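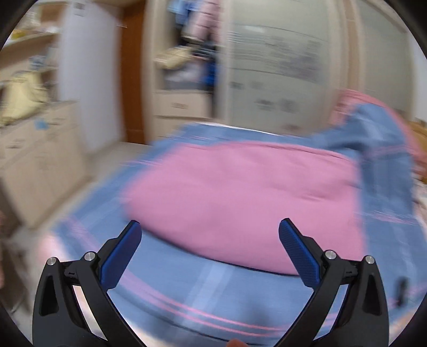
Ticket: Visitor day, bedroom demo, gripper recording
Opened by: Nusrat Naqvi
Site: Horkberg
Status: open

Dear support team,

We showed the bed making task to visitors in December 2020. The Janico software stopped saving after 20 seconds in 3 of 5 takes. The message was "tracking lost". The visitors could try the gripper also, and their takes had the same problem.

What I checked:
- Restarted the software. No change.
- Used the other cable. No change.
- Asked the visitors to move the hand more slowly. The next take was saved completely.
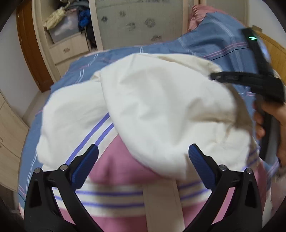 Pillow and white cloth on the bed, gripper open.

Update 1, from Warraich desk: Please send the log files and tell us the software version.

Update 2, Nusrat: Logs are attached. The version is 4. I have read the manual again, but I did not find any speed limit for the hand. Is there a setting for this? We have the next open day in April and I would like to let the guests work at their normal speed.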